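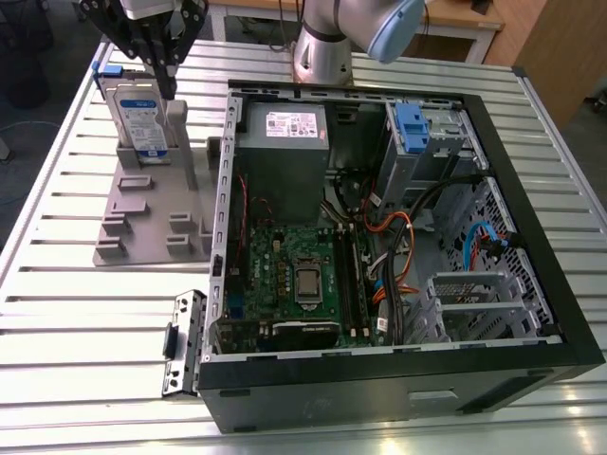 Khanyisile Lekota:作業手順についてお尋ねいたします。筐体を横に倒し、側板を外した段階で、メモリより先に電源ユニットのケーブルを整理すべきでしょうか。Serra分室では先にメモリを取り外しております。

トップ > 機器管理フォーラム > 再利用・分解 > デスクトップ機の整備順序

本サイトでは利便性向上のためCookieを使用しております。閲覧を継続された場合、使用に同意いただいたものとみなします。

galtimstead_kanri
ご質問にお答えいたします。Galtimstead事業所では、ケーブルの整理を先に行うこととしております。ドライブ側から下りてくる黒い束が基板の上にかかる機種では、メモリの着脱時に指先が束に触れ、コネクタへ横方向の力が加わるおそれがあるためです。7月に改訂した手順書では、電源ケーブル、SATAケーブル、メモリ、拡張カードの順と定めました。

hovthorpe_seibi
上記の順序には賛同いたしかねます。Hovthorpeで同型機36台を整備した際は、ケーブルを外さず脇へ寄せるのみとし、メモリから着手いたしました。1台あたりの所要時間は30分以内に収まっております。全数のケーブルを外すと、再接続の誤りが増加いたします。

galtimstead_kanri
ご指摘の点は承知しております。ただし、当方の対象は再使用機に限られず、部品回収のみの機体も含まれます。後者では再接続が発生いたしません。前者については、外す前にケーブルへ札を付ける運用としております。

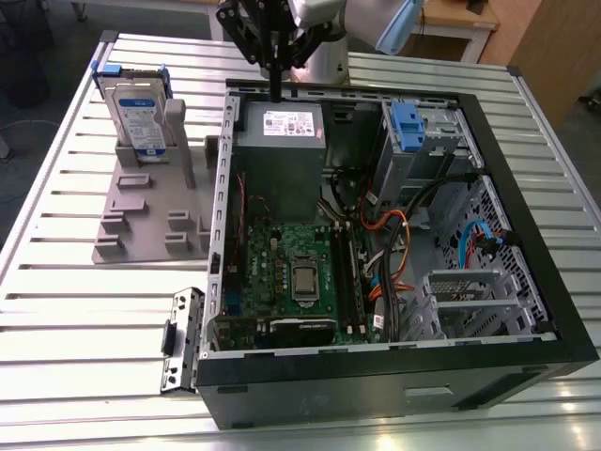 また、ハードディスク用のトレイが空の機体につきましては、台帳の「記憶装置」欄に「なし」と記入のうえ、トレイは筐体に残してください。取り外した金具類は機体番号を記した袋に収め、同じ棚で保管いたします。袋が混在した場合の照合には相応の時間を要します。

ulon_soko
Ulon倉庫より補足いたします。現在の在庫390台のうち、金具の不足により組み直しができない機体が2台ございます。整備の順序よりも、金具の保管方法の統一を優先していただきたく存じます。

hovthorpe_seibi
保管方法の統一には異存ございません。順序につきましては、再使用機に限り、従来どおりメモリを先とする扱いを希望いたします。

Khanyisile Lekota
ご回答ありがとうございました。Serra分室では、部品回収機についてのみケーブルを先といたします。袋の様式がございましたら、ご共有をお願いいたします。

galtimstead_kanri
様式は手順書の別紙に収録しております。本日17時までに共有フォルダへ掲載いたします。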